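About Skernow

Skernow makes car audio accessories for people who are keeping the car they have. We started with one product, an FM transmitter for older dashboards, and now sell Bluetooth receivers, AUX cables and hands-free speakers under the Skernow and Ginitz names.

Our office and workshop are in Fistbridge. Four of us handle design, testing and customer support, and 2 part-time staff pack orders. Circuit boards come from Chong, our supplier from the beginning.

Every new receiver is tried in our own cars before it goes on sale. We listen for hiss, check call quality at highway speed and leave the unit plugged in overnight to see what it does to the battery. 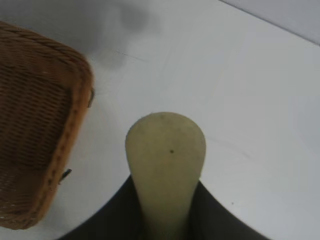 Orders and Returns

Orders placed before noon ship the same afternoon. Shipping is free over $50. If a receiver doesn't work with your stereo, send it back within 100 days — opened packaging is fine.

The Ginitz clip-on speaker is out of stock until May. Dealers can ask for a price list through the contact form.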